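Budget check: hand-held grippers first, arm later?
Robotics on a Small Budget > Buying and Planning

wabash_delia
Posted November 2, 2021

Hi all, long-time reader, finally have something to post about! I run a small robotics program out of a shared workshop and we have $2598 to spend before the end of the year. The long-term plan is an arm that can tidy a tabletop: bags, wrappers, cloths, all the floppy stuff that people leave lying on it. I've gone back and forth for weeks and I think I've got a split I'm happy with, but I'd love for someone to poke holes in it before I send the order.

The plan is to get 2 of the hand-held gripper kits from Molline at $764 for the pair, print our own finger pads, and put the rest toward a used Cormier arm next year. The hand-held ones let us start recording grasps right away, and the arm can wait until we know what we want from it.
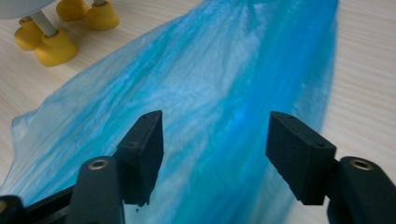
I'm most excited about thin plastic, because it's such a good test of finger pads. Film folds over itself, it's slippery, and you have to come down close to the table to get hold of an edge. If we can get a decent set of recordings on bags, I think towels and paper will feel easy. So my real question is how much to keep back for pads, screws and inserts. I had penciled in $300 and my co-lead thinks that's silly.

— Delia Filip

hattar_n
Your co-lead is wrong and you can tell them I said so :) $300 for wear parts is fine and you may go over it. We print pads in small batches and the printing is cheap, but then you want a softer face on them, then you want a different softer face, then somebody strips an insert and you're reprinting the whole finger. Buy the brass threaded inserts by the bag. Get a proper tip for the soldering iron too, it makes setting them so much nicer.

Love this project by the way. Floppy things are the best things to work on.

Arturo_C
I'll be the grump. I would skip the second hand-held and buy the arm now. We did it in your order and spent a whole season recording with the hand tool, and when the arm showed up its wrist couldn't get to half the angles we'd been using so happily by hand. A person's wrist is very good! A used Cormier's is less good. We kept maybe a third of what we had.

If you already know which arm you want, have it on the bench before you record anything serious.

wabash_delia
Ooh, that's the kind of hole I was after. Did you have reach limits written down at all, or was everyone just grabbing freely?

Arturo_C
Grabbing freely. So yes, partly our own fault.

hattar_n
Arturo, I think that's a training problem more than a buying problem. Tape a box on the table, tell people to stay inside it and keep the tool pointed mostly down. We did that from week one and lost very little. And a used arm bought in a hurry is how you end up owning a controller with a dead power supply.

wissam_awwad
+1 to two hand-helds. With one unit, the day it breaks is the day everyone goes home. One thing missing from your list is storage. Video piles up fast, so price a couple of big drives before you call the budget done. I'd also ask Geltley for a quote. They had a teaching rate in September that wasn't on the website, and they answered my email the same day.

Arturo_C
Agree on the drives. Still don't agree on the arm, but if you go this way, at least borrow the wrist specs from the Cormier manual and tape your box to match. Costs nothing.

E_AbuHammour
Has anyone tried the Heritz silicone sheet on printed pads? I cut mine with a craft knife and glued it on and I'm really pleased with it for film. Bare plastic on plastic just slid for me. One sheet does almost everything I need for a year.

hattar_n
Yes! Scuff the pad first or it peels at the corners.

wabash_delia
You are all wonderful. Revised list: the pair of hand-helds, $300 for wear parts including the Heritz sheet, two drives, and the remainder locked away for the arm. I'm downloading the Cormier manual tonight and I'll email Geltley in the morning. Arturo, can I message you about which joint limits bit you the hardest?

Arturo_C
Sure, go ahead. Joint five. Start with joint five.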